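Headset demo day - my safety checklist, with comments

I ran this list on Fri 17 January before we opened the doors at Skjelbred, and I've typed it up more or less as I scribbled it. Borrow whatever you like. We had two play bays, both running Drorkix, the calm-yourself-down game where your brain signals steer a little boat.

1. Headbands wiped between players - OK
Dry wipe first, then the alcohol-free one. Hatice Ersoy noticed the old wipes were making the sensor pads go tacky, so those are in the bin now.

2. Sensor pads, cracks and sharp edges - ONE FAIL
The left ear clip on the second Gernmont band has a split in it. It pinched me! Swapped for the spare and labelled. Please don't put it back in the drawer.

3. Health questions asked before play - OK
Epilepsy, migraines, recent head injury, anything implanted. I read them aloud because people tick boxes without looking (I do it too). Anyone who says yes to any of them watches on the big screen instead.

4. Session length - OK, with a grumble
The timer is set to 20 minutes and then the game fades out. Ruaridh Ritchie wanted longer for the harder river level and I said no. He can have a second go after a proper break. 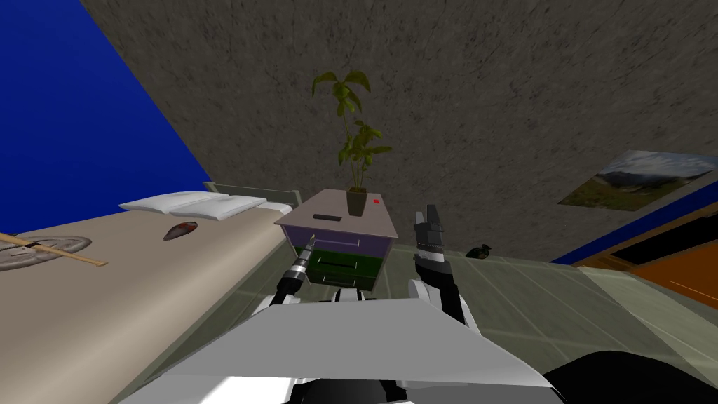 5. Floor space around each player - OK after a shuffle
People lean when the boat turns, and I had one chap practically in the next bay at the July event. Chairs have no wheels this time. Bags go on the hooks by the door.

6. Cables - OK
Taped down along the wall. The charging lead for bay two is still too short for my liking, so bands get charged at the desk and never while somebody's wearing one.

7. Flashing effects switched off - CHECK AGAIN
They were off when I looked, then the update put them back on. It's under Display, then Comfort, at the very bottom. Look every time the machine restarts, not just in the morning.

8. Volume - OK
Capped in the settings. The waterfall is still a bit much, but Nermin Baysal likes it and she's got better ears than me.

9. Player data - NOT DONE
The Adis laptop is still saving sessions under first names. I'd like plain numbers by the next event, and the old files wiped. Dymphna Phelan has the password and I've left her a note.

10. Fire exit clear - OK

Still to buy: ear clips, more wipes, a longer lead for bay two.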